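Second-hand Clothes in a Student Town: Who Buys, Who Sells and Why

Project report by Retno Ismail

1. Introduction

In our town there are three shops for used clothes, and two of them opened after I came here to study. I buy most of my own clothes in such shops, and I wanted to know if other students do the same and for what reason. My first idea was that everybody goes there to save money. The answers I received are more mixed than that.

2. Method

I made a short questionnaire with 7 questions and shared it in the student groups of my faculty during February. I received 228 complete answers. I also spoke with the owners of two shops, Uvia and Pomby. The third shop, Sönmez, did not have time for an interview, but the owner let me look at the price tags and write down the prices of jackets and coats.

The questionnaire was only in English. This is a weakness, and some exchange students told me later that they did not understand the word "consignment" in question 4. I did not use question 4 in the results.

3. Results

3.1 Buying

Low price was the most common reason for buying used clothes. The second reason was that students look for older styles which normal shops do not sell any more. Many people wrote in the free text field about the quality of the fabric. One student wrote that her mother's wool coat is still good after many winters, and that her own new coat lost its shape in the first one.

Students who do not buy used clothes gave mostly the same two explanations: they cannot find their size, or they do not like the smell in the shops. The owner of Pomby knows about the smell problem and now airs all clothes for a night in the back room.

3.2 Selling

Fewer students sell than buy. Selling in a shop means that the owner keeps a part of the price, and the student must come back for the money. Several students prefer the online service Traveck, where they set the price themselves. They complained there about buyers who ask many questions and then do not answer.

3.3 Which clothes sell well

Both owners said that jackets are the easiest thing to sell. Corduroy was mentioned by both of them, especially in strong colors. At Uvia the jackets always hang near the entrance, each one on its own hanger with some space around it. Trousers are difficult, as people must try them on and the shop has only one fitting room.

A purple corduroy jacket on a white hanger:
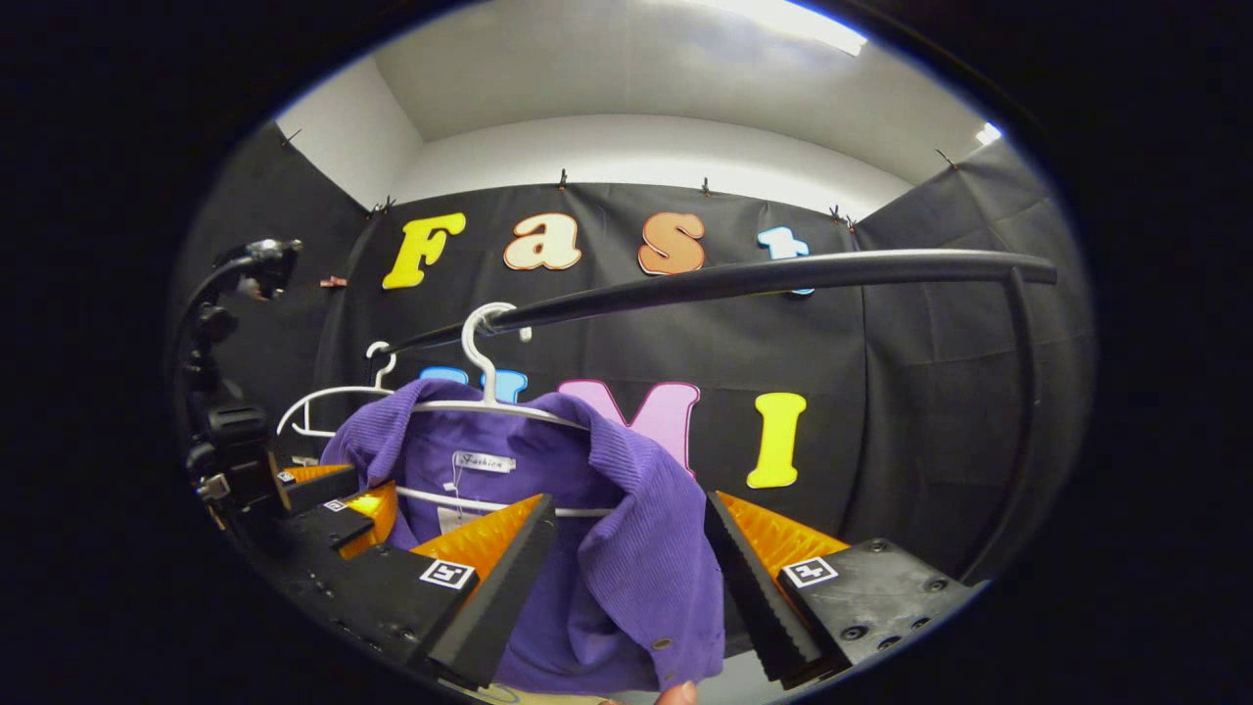

4. Discussion

The answers come from one faculty only, so I cannot say that they are true for all students in the town. I also think that people who like used clothes were more ready to fill in the questionnaire. For a next project I would ask people directly in front of the library, and I would add a question about shoes, which I forgot completely.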